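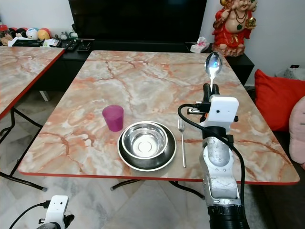
Right arm with the spoon, fork already on the table.

archana_k
Place setting project, part four! Cup, plate, bowl, fork, spoon, all on the folding table in front of the TV. I rewrote the wrist code in January and I'm so happy with how it holds a spoon now. The log is up to 1,909 grasps and the config lives in the Lungate folder if anybody wants to poke at it.

pruvost42
Love this. Why clamp the spoon upright, though? I'd pick it up flat and slide it into place. Way less wrist travel.

archana_k
I tried sliding! My trouble is the last half inch, where the handle drags on the tabletop and the spoon turns. With the fork right next to it I want them parallel, so I lower it and keep hold near the middle of the handle until the wrist settles.

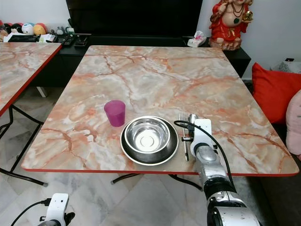

Then the fingers open 2 mm at a time, which is slow (I know, I know) but I can live with slow.

lerano
Gonna disagree with both of you. Grip closer to the end of the handle and let the bowl of the spoon touch first. Middle grips hide the handle from your camera.

pruvost42
End grips swing like crazy on thin handles, lerano. We've been over this in the Culenis thread.

lerano
With your finger pads, sure. Mine have softer ones and they're fine.

archana_k
OK, I'll try an end grip with the old pads first - no promises. Also fiddling with approach height over the bare tabletop, same arm: 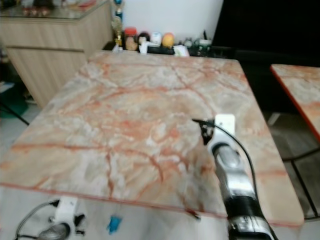

Gripper just above the marble pattern.

pruvost42
What about those veins? Any false edges?

archana_k
Tons, the orange ones especially. I'm masking by color for now. Will post numbers when the log hits 2,501.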